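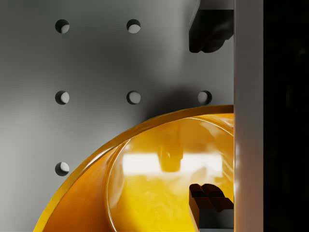
7 August 2018. Toddale heated vest, second sample from Dutton. The back panel is still too stiff and it traps sweat under the heater pad. Begoñe Manzano wore it on the treadmill this morning and had a damp patch between the shoulders well before her shirt was wet anywhere else. The slits Dutton cut in the foam close up as soon as the straps are pulled tight. I want round vents in the next one, set out on a plain square grid like the holes in the grey pegboard, and big enough that the foam can't squeeze them shut. Drawing to follow.

Battery

Pack is the 1762 from Kasberg, same as the first sample. On the low setting it ran the whole morning. On high it shut itself off with two lights still showing on the pocket button, so either the lights are reading wrong or the cutoff is set too early. Begoñe thinks it's the cutoff. I swapped in the spare pack and got the same result, which makes a bad cell unlikely. Wrote to Kasberg with the voltage log and asked what the factory setting is.

The cable rubs at the pocket corner. No damage yet. Put tape on it for now.
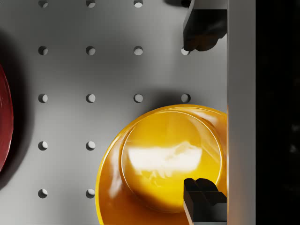 Button and app

Long press to turn on works with gloves. Short press to change heat doesn't, at least with the thick pair. You can't feel the click and end up skipping past medium to high. A raised edge would help. Tejada quoted five working days for a new mold insert, so it can still make the September samples if we send the file this week.

App paired on the second try with both phones. It lost the vest once when the phone went into a back pocket. The vest kept heating at the last level, as it should.

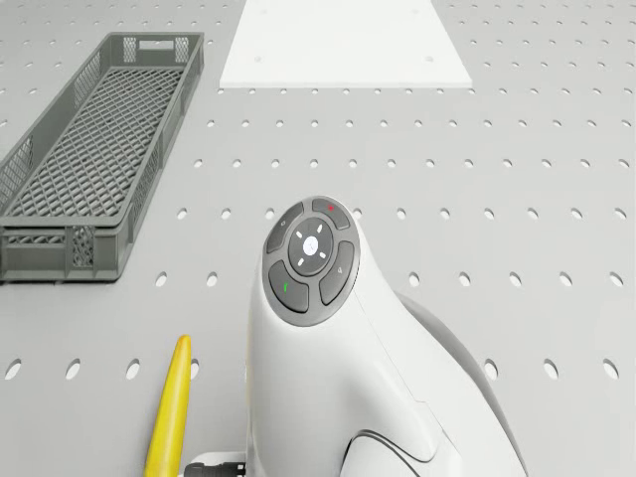
The temperature shown in the app is still the pad temperature and reads far too warm for anyone who thinks it means the inside of the vest. Ask for it to be changed to low, medium and high only.

To do
Vent drawing to Dutton
Button file to Tejada
Repeat the high setting run with the log started before power on
Wash test, pack out, cable tucked in the pocket
Thinner gloves for Begoñe, size medium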